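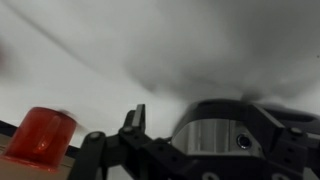
Entrance Examinations: From Answer Key to Merit List
Course handout, Unit 4
Admissions and Assessment Practice, Utholm College

Purpose of the unit

This unit covers the period between the last sitting of an entrance examination and the publication of the merit list. Students should already be familiar with the material in Unit 3 on question setting and test center procedures. Terms in this handout follow the course glossary.

1. The provisional key

A provisional answer key is issued before marking is complete. It gives the expected response to each question in every version of the paper. Where the order of questions differs between versions, a separate key is prepared for each one, and candidates must consult the key that matches the code printed on their own booklet.

The provisional key carries no marks and confers no rank. Candidates may use it to estimate a score, but the estimate has no standing in any later appeal.

2. Objections

The objection window should be announced together with the key. In the Pickering paper used for this course, the window is 10 days and closes at 5 p.m. on the last day. An objection must state the paper code, the question number, the answer proposed and the source relied upon. Objections that give no source are recorded but not reviewed.

Each question under objection goes to two subject reviewers who did not set it. If they disagree, a third decides. There are four possible outcomes: the key stands, the key is changed, more than one answer is accepted, or the question is withdrawn.

3. Withdrawn questions

Practice varies. Some examining bodies award full marks for the question to every candidate – including those who left it blank – while others remove it and rescale the total. The Pickering paper has a maximum of 400 marks and follows the first method. Students should work through Exercise 2 using both methods and note which candidates change places.
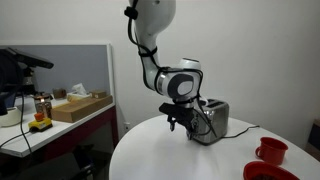

Colin Treloar objects that the first method is unfair to candidates who spent time on a faulty question, and that adding the same mark to every script does nothing to return those minutes. Rescaling does not return them either. The objection is a serious one and will be taken up in the seminar, where students should be ready to say what evidence an examining body could reasonably collect on lost time.

4. Ties and the merit list

The final key replaces the provisional key and is not open to objection. Scores are then computed and candidates ranked. Ties are broken first by the score in the major subject, then by the lower number of incorrect answers. Candidates who remain tied share a rank, and the next rank is left vacant for each additional candidate sharing it.

Reading

Holroyd, Notes on Objection Procedures, chapter 2
Parsons and Inskip, Ranking and Ties, page 31 onward

Exercise 2 is to be submitted through Clokport before the December seminar. Questions on the exercise should be addressed to Joanne Haslam.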